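玩具厨房的小配件总是收不好，大家怎么弄的？

Oda Blomqvist 发表于 2023-08-09

家里有一套过家家的小厨房，是从 Mendonça 店里买的，后来亲戚又陆续送了好几包塑料蔬菜和小碗。现在的情况是一打开柜门就往外掉东西，辣椒、胡萝卜、切开的鸡蛋、锅盖，全混在一个大箱子里。孩子想找个碗要把整箱倒在地板上，玩五分钟，我收半小时……

试过带分格的收纳盒，格子太小，案板放不进去。也试过布袋，更乱。预算最多300块，地方也不大，就是客厅靠墙一张木桌子。有没有过来人说说你们是怎么摆的？另外木头案板上沾了彩笔印，能洗掉吗？

Birger Nygård

买个大点的箱子呗。我家就一个箱子，全扔进去，长大了就不玩了。

Yến Lương

楼上那个办法我用过一年，最后箱子底下全是半截黄瓜，哈哈。

说说我家的吧，从一月份换了摆法以后到现在基本没再崩溃过。最要紧的是先减量！我把所有食物倒出来，一共80件，孩子平时真正拿来玩的没多少，剩下的装袋放到柜顶，隔段时间换一批下来，换下来的那批她当新玩具玩，特别高兴。

然后就是别分太细。我一开始照着网上的图，水果一盒、蔬菜一盒、肉一盒，还贴标签，结果只有我一个人在遵守（我老公连茄子放哪儿都要问）。现在直接拿玩具碗当收纳，碗本来就要占地方，不如让它装东西。小件放碗里，长的横着搭在碗口上也行，孩子一眼就看得见，拿了还知道往哪儿放。

案板我建议不要竖着塞，直接平放在灶台上，当成一个固定的“操作区”，碗就搁在案板上。
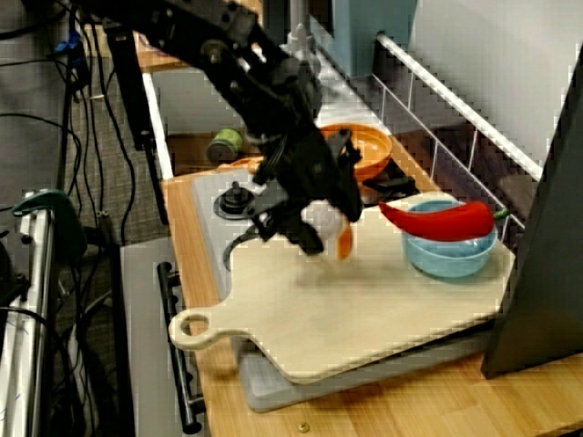
再一个是桌面别铺满，灶台周围留一圈空的，不然孩子一伸胳膊就扫下去一片。我家那张桌子靠里的一侧放不常用的碗，靠外这边只留正在“做”的菜。收的时候也简单，碗往里一推就完事，两分钟都用不了。

沥水架之类的铁丝架子也挺好用，不过要挑边上没有毛刺的，买回来自己先用手摸一圈。

彩笔印的话，你先用湿布加一点点洗洁精擦，千万别泡水，我泡过一块，翘得像瓦片似的。水性笔多半能擦淡，油性的我没弄掉过，后来拿细砂纸顺着木纹轻轻磨了磨，颜色浅了一层，看着还行。磨完记得把粉擦干净再给孩子。

Sigrun Midtbø

同意用碗装。补充一句，太小的零件还是单独收起来，家里有更小的弟弟妹妹的尤其要注意。我是用一个带盖的饼干盒，放在大人够得着的地方，要玩再拿。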